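To: Assistive Technology and Housing discussion list
From: Secretariat, Flomwood Home Support Network
Subject: Re: Can machines do the kitchen yet?

The Nikov residents' association wrote in September:

> Our members have read a good deal lately about robots that
> cook, wipe down and load the dishwasher. A number of them
> have asked whether the Network intends to fund such equipment
> under the home modifications stream, and whether they should
> put off other purchases until it does. We would be grateful
> for a plain answer that we can print in our newsletter. We
> would also like to know which chores, if any, are already
> within reach.

Thank you for the enquiry. The Network's position is set out below and may be reprinted in full.

The home modifications stream does not at present fund general-purpose household robots, and no change is proposed for the coming program year. The ceiling for a single item under the stream remains $3010, including delivery and installation. Members should not defer rails, lever taps, kettle tippers or other approved items in the expectation that a robot will replace them.

On the second question, the answer depends on how a chore is defined. Robotic vacuum cleaners are in ordinary use and remain eligible where an occupational therapist supports the application. Clearing a bench, making toast or putting away crockery is a different class of work. Each involves objects that vary from one home to the next, and surfaces that were chosen for their appearance.

The Network has followed the bench-top work carried out at the Chaimongkol demonstration kitchen, where short domestic tasks are attempted by a robot arm under supervision. The Guvel report on that work, circulated to member organisations earlier in the year, covers 370 attempts. Its authors found that picking up a light, rigid object from a clear surface was usually completed. Results were much weaker where the object was shiny, where a cord had to be kept out of the way, or where the task called for a firm push on a small part while the rest of the appliance stayed put. Wiping was assessed as incomplete whenever crumbs were left on the bench, and by that measure most wiping attempts did not pass.

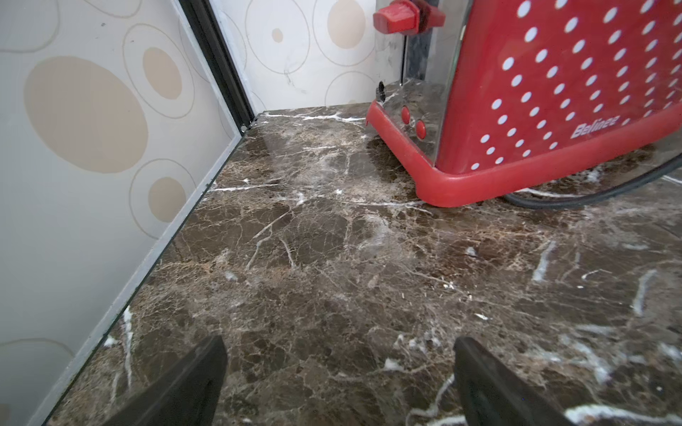
Gripper at the bench, with the toaster in the corner and its cord trailing along the stone.

A resident would deal with a corner of this kind without much thought. For a machine, the veined and flecked stone makes small crumbs difficult to pick out, and the chrome end of the toaster reflects both the wall and the bench. The lever and the two red buttons are small targets. The report recommends further trials on patterned surfaces before any placement in a private home is considered, and the Network supports that recommendation.

Associations wishing to comment on next year's list of approved items may do so through the usual form, section 2. Comments on robotic equipment are welcome – particularly from residents who can say which task they would hand over first.

Secretariat
Flomwood Home Support Network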